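The Drellis Line

I had fifteen minutes to explain to Brândușa Voicu why we needed a second arm, and I spent four of them looking for the adapter that makes my laptop talk to the projector. So that's how my big budget meeting started!

Some background, if you've never worked in a place like ours. Grostari takes in old office computers from all over the county (school districts, mostly, and one very untidy insurance company) and we pull out whatever still has some life in it. Memory, processors, drives. The rest goes to the metal people in Boltville, who pay by weight and complain about the weight. I run the floor. I also, as of last April, run the equipment budget, which I agreed to because Benedikt Marti said it was mostly signing things. Benedikt has since moved to the Tudose office and never picks up his phone.

We already had one arm, on the slatted table by the wall. I wanted another one, plus a second table, plus a spare gripper, and I had written all this down in a spreadsheet I was very proud of. It had colors. Bianca Stanciu, who had the desk next to mine and a real degree in this, looked it over the night before and asked where installation was.

"It's in there," I said.

"Where?"

It wasn't in there. Neither were the fixtures, or the extra circuit we'd need from the electrician, or any hours for Uyên Vi, who would be the one teaching the thing where to reach. I had budgeted for an arm the way you'd budget for a toaster. Bianca pulled up a chair and we stayed until 2 in the morning putting in everything I'd forgotten, and the total at the bottom got uglier and uglier, and at some point she went and got us both soup from the machine (don't ever get the soup).

Anyway. The meeting.

Brândușa doesn't shout. I'd honestly like it better if she did. She had my spreadsheet printed out, on paper, dated 15 January 2024 across the top in her own handwriting, and she had put a small pencil dot next to every line she planned to ask me about. I could see a lot of dots.

"Why two?" she said. "You told me last time that one would be enough."

"I told you one would be enough to find out."

"And what did you find out?"

I said the towers were stacking up at the door. I said Sebastian Surdu had started putting them in the hallway by the restrooms, and people had started using them as a bench. She made a note. I don't know which part she was noting.

Then she asked about the spare gripper, and I said it was so we wouldn't stop the line if the first one needed work. She asked how often that happened. I said I'd have to check. She put a second dot next to the first one, and I felt my ears get hot.

"What about the 18 months?" she said.

"What 18 months?"

"You have it paying for itself in 18 months." She turned the page around so I could see my own number. "What price per memory module did you use?"

I had used the price from Drellis, the reseller who buys most of our pulls. It was a good price. It was a wonderful price! It was also, Bianca reminded me very quietly from the end of the table, the price from before they cut it. I'd copied it out of the wrong tab.

So I did what I do when I'm sinking, and stood up. I said, why don't we go down and look at it. Brândușa said she had seen it. I said she'd seen it in the crate. She thought about that, and then she capped her pencil (she has a little brass cap for it) and came.

It's a long way down when you've just been caught with the wrong number. Sebastian was coming up with a cart and he flattened himself against the rail to let us by, and gave me a look that said how's it going, and I gave him one back that said don't ask. Uyên was at the table with a tower already open, and she just nodded and kept working, bless her.
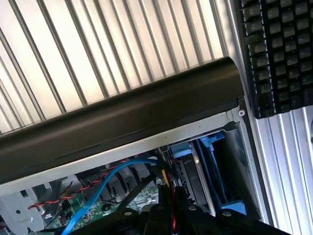
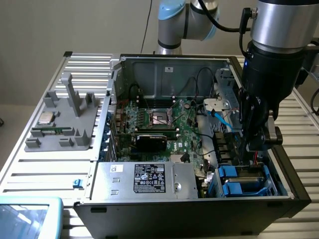

Brândușa stood there with her hands behind her back like somebody at a museum. I'd planned a whole speech for this part and I'd left it upstairs with the adapter.

"Who made the gray holder?" she asked.

"We printed it," said Uyên.

"And what does that cost?"

"Plastic," Uyên said. "And my evening."

"Is your evening in the spreadsheet?"

Uyên looked at me. I said yes, row 50, and thank heaven for Bianca and the terrible soup, because it really was.

That was the only time all day I saw Brândușa smile, and it was quick. She asked Uyên a few more things, better questions than any I'd thought to ask: whether the small desktops needed their own holder, what she did about cases with odd screws, how long it took to set up for a model she'd never had before. Uyên answered all of it without once looking at me for help, and I realized that I should have brought her to the meeting in the first place and left myself at my desk.

On the stairs back up, Brândușa said, "Take out the spare gripper. Fix the Drellis price. Put in a second person for her to train."

"A person?"

"You want two arms and you have one Uyên," she said. "What happens when she gets the flu?"

I said I'd have it to her by morning. Then I went and found Bianca and asked if she had plans for the evening, and she said it depended, was I buying dinner, and I said yes, and she said from where.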